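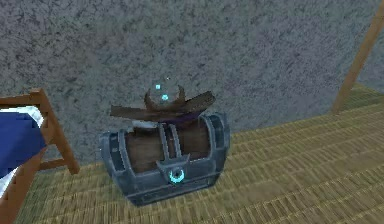

What size of padlock does the Trosmont hasp take?

Any padlock with a shackle up to 8 mm thick will pass through the staple. Thicker shackles need the wide staple, sold separately under part number TR-41.

Trosmont Hasp and Staple Set

The Trosmont is a surface-mounted hasp for storage boxes, shed doors and tool lockers. It is pressed from mild steel, zinc plated and then powder coated in black or grey. The hinge pin is peened at both ends and cannot be driven out with the hasp closed. All fixing holes are covered by the leaf when it is shut.

Specification
Leaf length: 76 mm
Leaf width: 41 mm
Staple height above plate: 26 mm
Largest shackle: 8 mm
Finish: black or grey powder coat
Fixings: countersunk wood screws, supplied

Fitting

Close the lid or door and hold the hasp across the joint with the staple in place. Mark the holes, drill pilot holes and drive the screws by hand. On boards thinner than the supplied screws, use coach bolts with a backing plate - the Lillby plate has the same hole pattern. Softwood lids that move with the weather should be left a small gap at the slot.

A drop of light oil on the hinge pin once a year is enough indoors. Do not use grease outdoors, as it holds grit.

Ordering

Sets are packed singly or in boxes of 26. Grey is out of stock until October; black is sent from the Azar warehouse on the next working day. The older Citen hasp has been withdrawn, and its staple does not fit the Trosmont leaf.

Trade enquiries: Guilan Dong
Technical questions: Kenta Yoshida

Page last revised Tue 16 September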